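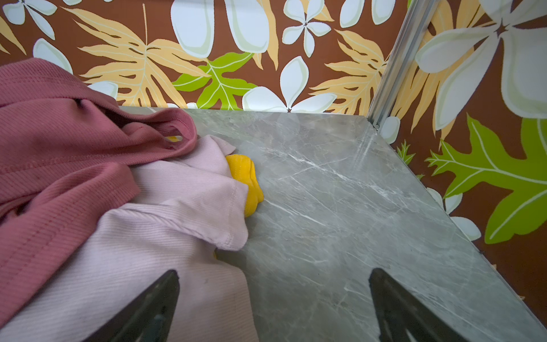

Wrist view, gripper over the marble top, clothes on the left.

Friday

Garments again. The whole day went on the start-of-episode rules, which I had hoped to finish by lunch.

The rule sheet from Dastmont says the pile must be "in a natural state" before each run. Two of us read that two ways. I take it to mean dropped and left alone. The morning shift had been shaking each piece out first and laying it down loosely, so their pile is flatter than mine and the hems are easier to find. Neither is wrong by the wording. I wrote to Zernberg asking for one sentence that settles it and got an answer at 3: drop from elbow height, don't touch again. Fine. I've put that on the card by the keyboard.

Overlap is harder. With the lavender ribbed piece over part of the yellow cloth, the sheet wants the top item taken first, but the rose one lies against both and I can't always say which is on top. I've started marking those "order unclear" in the notes field. Korum's checker rejects any note it doesn't know, so I had to add the phrase to the list by hand. I need to tell the others on Monday's handover or they'll get the same red line I did.

Speed limits: we keep the slow setting whenever anyone is inside the tape, and that includes reaching in to reset the clothes. I was caught out on this myself before lunch. I leaned over with the arm paused but not stopped. Paused doesn't count. I logged it as a breach and the form took longer than the reset would have.

The count stands at 289 accepted out of the 1,000 we agreed, which leaves more than I'd like. Most of the rejects are for fingers closing before they're below the fabric edge. The Öberg guide says to hold still for a moment above the grasp point, then go down, then close. I've been rushing the middle part. The last batch I did slowly and it all passed.

Scratches on the table top noted in the log with their position, as the guide asks. Wiped the fingertips, stop button tested, key back in the box.

Still to do: relabel batch 725, ask whether a cuff counts as an edge.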